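Chapter 3
Small Habits: How the Day Gets Its Shape

Think back to this morning, and to the first few minutes after you got up. Which sock did you put on first? Where did you stand while the kettle boiled? Most of us would struggle to answer, and yet we did all of it perfectly well, and will very likely do it again tomorrow in much the same order. A great deal of ordinary life is run this way, and in this chapter we shall spend some time with it, beginning gently, with breakfast.
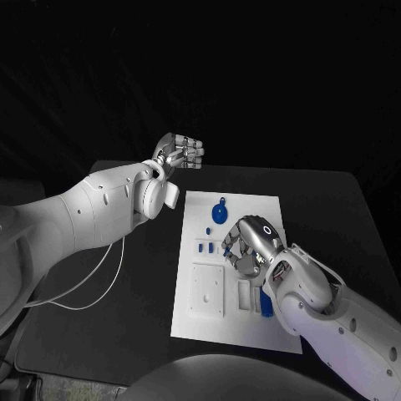 Figure 3.1 Two arms over a tabletop, one hand loosely curled.

When I first taught this course, in a draughty room in Drullport, I asked my students to keep a diary of one day, writing down each thing they did without having decided to do it. Gus Thibodeaux filled 11 pages before lunch and then gave up, rather cross with me, I think. Hyun-seo Wang handed in a single sheet, but it was a lovely one - she had noticed that she always touched the door handle twice on leaving the house, and that her grandmother did the same.

We shall come back to that door handle in the section on families. For now, please keep hold of the word cue, by which we mean whatever sets a habit going. It may be a sound, a place, a time of day or another person. The smell of toast is a cue, and so is the sight of your own front gate after a long walk home. 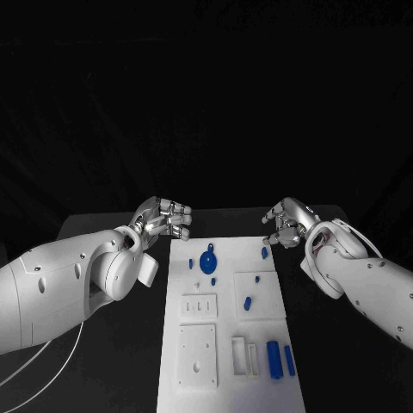

Chapter text by Ezequiel Arellano and Dong-geon Ham

Older writers on the subject tended to treat habit as a kind of laziness, something to be scolded out of children. We take a kinder view. If you had to think afresh about every button and every stair, you would be worn out by nine o'clock and have very little left over for your friends.

Before reading on, try the diary for yourself, though an hour will do nicely. Choose an hour you know well, such as the one before supper, and keep your notes, as you will need them for the exercises on page 80.

3.1 Where a habit begins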